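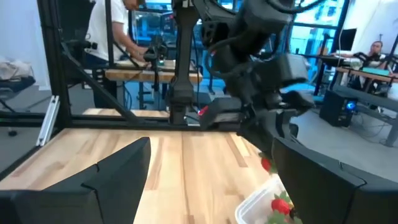
Strawberries and their tub, on the wooden table.

From: Xiaoyan Qiu
To: Hosedstead Kitchen Gardeners list
Date: Nov 19, 2023
Subject: Re: Packing strawberries so they keep

Hello all, and thank you, Meltside folks, for such a good question!

> We lost nearly 20 tubs between the shed and the Indham stall last
> season. Do you take the green caps off before packing, or leave
> them on? And how deep do you fill?

Caps on, always, at least in my house. I pick them up by the cap or the bit of stem and never squeeze the sides (my mother would have had words for me otherwise), and I leave the caps alone until somebody is ready to eat. A clear plastic tub like the one at the top is what I like best, as you can check the bottom berries without tipping everything out.

As for depth, two layers and no more. I tried three one year when I had 26 people coming and was short of tubs, and the bottom layer was jam by lunch — very nice jam, but still. A few leaves tucked in with the fruit look lovely on a stall, though I'd take them out before the tub goes in the fridge.

Don't wash them first! Rinse right before eating, and set any soft ones aside for the same day.

I'll have 6 spare tubs to pass along in January if anyone near Song Lane wants them. Just write to me off the list.

Warmly,
Xiaoyan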